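Setting Up the Prakus Task Board With a Two-Arm Bench

Posted 31 October 2019 in Robots, How-To

I've had the Prakus board on my bench long enough now that people have started emailing me setup questions instead of asking whether it's any good. So this one is mostly a how-to, with my opinions leaking in wherever they feel like it (sorry, that's how I write).

Quick background if you skipped my March post. The Prakus is a portable box covered in things a robot ought to be able to push, flip, turn and plug in. You put it in front of your arms, run your program, and find out how good your program is. Mine came from Dindano and cost 970 dollars with the base software license. That's a lot for a box of switches! I still think it's fair for what you get, and I'll come back to that.

What you'll need

The board and its power supply
A table that doesn't wobble
One or two arms with grippers you trust near plastic
Painter's tape
A laptop with the Dindano logger installed
An afternoon

Step 1: Pick a spot and tape it

Put the board where both arms can reach all of it without stretching. I run my arms out to the far corner of the board by hand first, just to feel whether the elbows are getting close to straight. If they are, pull the board closer. Then run tape around its footprint and write the date on the tape. I skipped this my first week and lost a whole set of runs when I bumped the table, and boy was I grumpy about it.

Don't feel you have to square it up with the table, either. I like mine at a slant. With two arms it gives each one a cleaner approach, and you find out quickly if your code only works when everything is lined up nicely.

Step 2: Sort out your light

The display is the fussy part. A bright lamp straight overhead can wash it right out for a camera, and the button caps are glossy enough to throw glare. I use white panels around the work area and bounce the light off them. Eoin Brennan over at Sarndale uses foam board from the craft store and gets the same results I do for pocket change, so don't go buying anything fancy.

Step 3: Connect and check by hand

Plug in, open the logger, and press each button with your finger. You should get a line in the log for every press. Do the toggles next, then the knob, all the way through its positions and back. If the knob skips a position in the log, slow down. It wants a clear stop at each number. Mine was perfect out of the box, but a reader named Daly had to reseat a connector on his.

Step 4: Start with the buttons

Please start with the buttons. I know the cables look like more fun. Teach one arm a straight-down press, keep the speed low, and set your force limit before you set anything else. Once you get 18 clean presses in a row, bump the speed up a little and go again.

Step 5: Toggles and the knob

Toggles want a sideways nudge, so close the gripper and push with the side of a fingertip. For the knob, grab the raised fin on top and turn the wrist. If your wrist runs out of travel partway around, let go, rewind and grab again.

Step 6: The leads

Okay, this is the hard one! The leads are springy and they never sit the same way twice, so a recorded motion won't get you far. I grip the plug body, never the wire, and let the second arm hold the neighboring cables back.
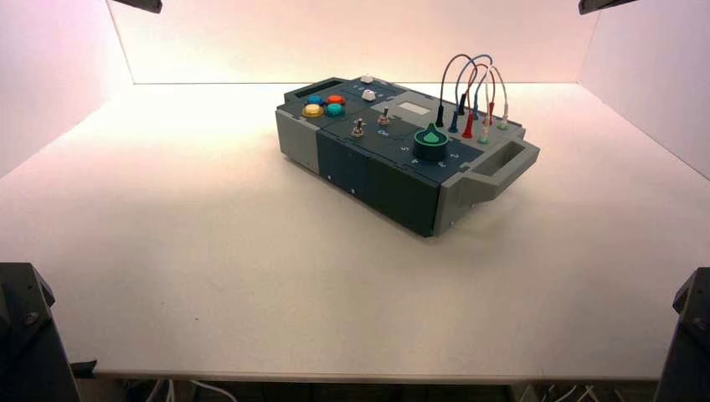
The board on my bench, set at a slant with the test leads at the handle end.

My best plug-in routine so far took 509 tries to get dependable, and it still sulks over the white one.

Is it worth the money?

For a classroom or a small shop, I'd say yes. The carrying handle gets used constantly at my place, and the logger saves up to 3000 events before you need to export, plenty for a day's work. My gripes are the manual (thin) and the replacement leads, which you can only order as a full set. If you've found a decent substitute, tell me in the comments and I'll add it to this page.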